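Light Tops, Small Parts: picking a work surface you can find things on
Speaker notes, Thursday, April 9, 2020

Slides are in the shared folder. I've left my notes more or less the way I talk, so forgive the mumbling.

Opening

Wait for Hicham to get the sound sorted. Say hi. Thank Kenza Zaki for swapping slots with me.

So I spend a silly amount of my life looking for small things on tables. Beads, spring clips, the little clear feet that go under picture frames, the tiny cap off a glue nozzle. I used to blame my eyes, then I blamed the lamp, and I bought two more lamps, and then one evening I put a sheet of beige shelf paper over my lovely dark bench and found three clear feet in the first minute. They'd been there all week!

That's the whole talk, really. If you have another call to get to, you can go, put something pale on your table and you've had your money's worth. (Pause. See if anyone leaves.)

Ask the group

What color is the top you work on most? Get people to type it in the chat. I'm guessing we get a lot of dark wood, some white, one green cutting mat. Read a few out. If Ayman Bouzid says black glass again I am going to tease him.

Dark tops

I love how they look. They hide coffee rings and pen marks. They also hide screws that have gone dull, anything in shadow, and dark thread, and every bit of pale dust shows up bright so your eye keeps landing on the wrong stuff. If you do a lot of white or shiny parts a dark top can be great. Don't throw it out on my account.

Plain white tops

My second try. I bought a white board, 120 centimeters long, and set it under the big lamp. Finding things was easy. Working on it for an entire afternoon was horrible, I had a headache by four. Gloss white under a strong lamp bounces everything straight up into your face. And clear plastic on glossy white just melts away, especially when the lamp puts a shiny spot next to it.

Also, white shows every smear. I was wiping more than I was working. Ehab Younis says he doesn't mind that, he likes the excuse for a break, so -- to each their own.

Beige, and then beige with a speckle

This is where I've ended up. A warm light color, low shine, with a very fine speckle in it. I was suspicious of the speckle. I thought, that's going to be a nightmare, everything will look like a crumb. But a fine one reads as a flat color once you sit back from it, and the scratches and small stains get lost in it, and parts don't.

The trick is that the specks need to be a lot smaller than the smallest thing you handle. If you do seed beads and your top has big chunky flecks like a kitchen floor from an old school, you're going to cry. Hold up the two samples here, the Gelter one first (fine) and then the Bitau one (chunky). Tip them toward the light so people can see the shine. Drop a bead on each. Do NOT drop the bead on the rug like at rehearsal.

See-through things

The hard ones! Clear and tinted plastic, the thin stuff that takes on whatever color is behind it. A bit of tint helps such a lot. If you can choose, buy the yellow or the orange version of a part over the perfectly clear one. Same job, and you'll keep more of them.

Next slide. Look for the yellow piece, right in the middle, over that speckled beige. It's small and it's translucent, and there's quite a bit going on around it, two long purple cables included, and I still get to it quickly. Leave the slide up for a bit and let people find it for themselves.

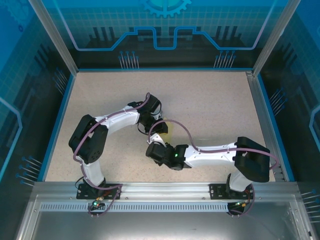
Try it before you buy it

You do not need a new table. Please don't buy a new table this month. Get a big sheet of paper in the color you're thinking of and tape it down at the corners, and work on it for a few evenings. Wrapping paper is fine if it's matte. Wallpaper samples are better because some of them have a speckle already.

Then do the saucer test. Tip out a saucer of the small stuff you really use, look away, look back. What did you see first? What did you miss? Move the lamp and do it again. I ask somebody else to tip out the saucer, otherwise I just remember where everything landed.

If you go ahead and buy, ask for an offcut. Conance sent me one the size of a slice of toast and I carried it around the house for days, holding it up next to windows. My family has thoughts on this.

Edges

Quick one. A color you can see things on is no use if the things roll off. I stuck a thin strip of wood along the back and both sides, and left the front open for my arms. Anas Erraji went all the way round his, front too, and he has a dent in each forearm to prove it. Round off the front one if you must have it.

Cleaning

Damp cloth, dry cloth. Matte tops hold on to grease a bit more than shiny ones, so a drop of dish soap now and then. No scrubby pads, you'll polish a shiny patch into it and that patch will annoy you forever. I have one. It's exactly where I put my tea.

Likely questions

Gray? Yes, light gray is good, a little gloomy in winter for me.

Green mats? Fine for cutting. The printed grid lines swallow thread and wire, so flip it over if the back is plain.

What about colored trays on a dark bench? Good answer if you rent or share the bench. Get two, one pale and one dark, and pick the one that suits the job.

Does the lamp matter more than the top? Ayman will ask this. They work together, and I'd sort out the top first as paper is cheaper than a lamp.

Put the sample list back up while people are leaving. Mail Kenza the slides. Find the bead.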